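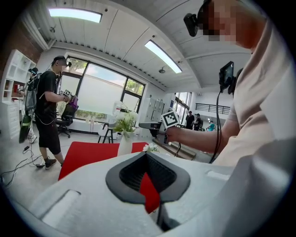
2021-09-15

Up before the alarm. Toast, coffee, the last of the plum jam. Cool enough for a sweatshirt on the walk in but I had it off by the bridge.

Spent the morning handling things. The list for this week is odds and ends, one object at a time, pick it up, hold it out at chest height, put it down where it goes, take the next. Yesterday was all small stuff and my thumb was sore by lunch. Today was better. The bigger pieces are easier to get hold of and I don't have to bend as much.

I kept to my own pace and got through the first sheet by 10:30. Jeanie Mackay had the second sheet and we swapped halfway, because she wanted the soft things and I was tired of them. She is quicker than I am with anything that folds. I am better with anything long, which I put down to years of carrying curtain rods up the stairs at Lamrani.

Things I want to remember for tomorrow. Hold long items near the middle or they swing. Look at the spot on the floor before letting go. Step over the cables, don't shuffle. Wear the sneakers and not the flat shoes, my feet ached all last week. Bring a hair tie.

The straps on the backpack need letting out one notch. I meant to do it at the break and forgot, and by noon I had a red line on my left shoulder. Jeanie says to put a folded washcloth under the strap. I will try it.

Lunch was the lentil soup, cold, as somebody was using the microwave and I didn't want to wait. Jeanie gave me half an orange. We talked about her move. She has 20 boxes packed and no idea what is in most of them. The new place is number 844, same street, so she is thinking of doing the small loads on foot with the cart. I said I would help with 2 of the trips but not the bookcase. She has had the bookcase since July and it is still flat in its carton in the hall. It is an Erka and there are no instructions with it.

Afternoon was slower. The same list over again in a different order. I dropped one thing and had to start that line over. After that I quit thinking about supper and paid attention. Finished the third sheet at 3:15 and wrote my initials on it.

Stopped at Fendorier on the way home for dish soap, sponges and a bag of onions. They had moved the sponges again. Paid cash. The bag split on the corner and I carried the onions in my sweatshirt the rest of the way.

Put the kitchen drawer in order while the rice cooked. Threw out 3 dead pens and the lid to something I don't own anymore. Found the good peeler behind the tray. The Gollico can opener is rusty and should go too, but I put it back.

Called Mom. She is fine, knee a little better. She wants the blue dish returned and I told her I would bring it when I come.

Rent is paid. Need to call the dentist. Washed the t-shirt by hand and hung it over the tub so I have it for the morning. Bed at 9:45.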